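The Second Life of the Office Computer

18 Feb 2020

Most office computers are replaced long before they stop working. A lease runs out, a support contract ends, or a new version of some program asks for more memory than the old machines have. The old ones go into a storage room, and there they sit. In Wevdale, a town with one main street and two business parks, a good many storage rooms were full by last November.

That was when Sorkance, a small refurbishing shop on the east side of town, began taking in desktops from local employers. The first load came from an insurance office that was moving to laptops. It was 80 towers, stacked on pallets and wrapped in plastic, with the power cords in a separate box. The office had kept them for two years because no one wanted to decide what to do with them.

Deciding is the hard part for most owners. A desktop with a hard drive in it is a box of private records, and many companies would sooner lock it up than hand it to a stranger. Sorkance pulls every drive on the day a load arrives. Drives that can be wiped are wiped and logged by serial number. Drives that fail the wipe are shredded, and the owner gets a slip of paper saying so. The shop says the slip matters more to customers than the price they are paid for the machines.

After the drives come out, the sorting starts. Age is a rough guide at best. A basic desktop from five years ago may be slow at everything, while a workstation bought the same month for an engineering firm can still handle large drawings and video. The workstation cost several times as much when it was new. Used, the gap in price is much smaller, and people who know this tend to buy workstations.

Of the first load, 34 machines went back out with little more than a cleaning, a new drive and more memory. Others gave up their parts. Power supplies, memory and fans move from one case to another as needed, and the empty cases go to a metal recycler in the next county.

Processors get more care than anything else on the bench. On many desktop and workstation boards the contacts are in the socket, as a bed of very fine springs, and the chip itself has flat pads underneath. One bent spring can keep a machine from starting, or cause it to lose half its memory for no clear reason. A board with a damaged socket is usually not worth fixing. The shop keeps plastic socket covers in a drawer and puts one on every board that goes to the shelf without a chip.

Thermal paste is the other steady chore. It sits between the chip and the heat sink, and after years of daily use it can dry to a crust. Old paste is cleaned off with alcohol and a cloth that does not shed. A small dab of new paste goes on. Too much of it makes a mess and does not cool any better.

What happens next depends on the buyer. Wistach, a job training center near the bus station, took 40 of the finished desktops for its evening classes. The center had been running bookkeeping and office software courses on machines so old that students waited through part of each lesson for them to start up. The new set is not new, but it starts in under a minute. Students who finish a course can buy a similar machine for $59, with a keyboard and mouse included.

The price is low partly because the software is free. Sorkance installs an open source system unless the buyer has a license for something else. Some students are put off by this at first. Most of what they need is a browser and a spreadsheet, and both work in much the same way as the ones they learned on.

Arumugam, a print and design shop on the main street, went the other way and bought three workstations for its own use. Large poster files had been tying up its front desk computer for half the morning. The shop now sends them to a machine in the back room – one that began its working life at a surveyor's office less than a mile away.

There are limits to all this. Older desktops can use more power than new ones, and a machine left running day and night may cost its owner more over a few years than was saved at the start. Parts for some models are hard to find, as large makers often use their own shapes for power supplies and boards. And at some point the updates stop. Sorkance will not sell a machine for online use if it cannot be kept up to date, and those go straight to parts.
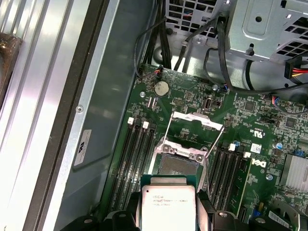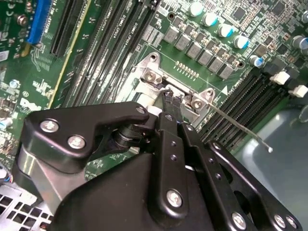
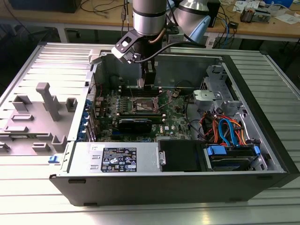
A Dell motherboard with a Xeon processor over the open socket (first), the socket with its load plate (second), and the tower on its side with the side panel off (third).

BEFORE YOU HAND OVER AN OLD COMPUTER

Copy anything you want to keep, and open a few of the copied files on another machine to be sure they work. Sign out of email, cloud storage and any program with a license tied to the computer. Some licenses can be moved to a new machine only if the old one is released first.

Ask what happens to the drive. A shop should be able to say how it wipes drives and what it does with the ones that fail. If you want to keep the drive yourself, say so early. In most desktops it comes out with a few screws or a plastic clip.

Leave the memory and processor where they are. Loose parts in a bag are hard to test and easy to damage. Put the power cord in with the machine, and tape a note to the case if it has a known fault.

Monitors are handled separately in Wevdale. Sorkance takes flat screens in working order, and the county drop-off site takes the rest on Saturdays.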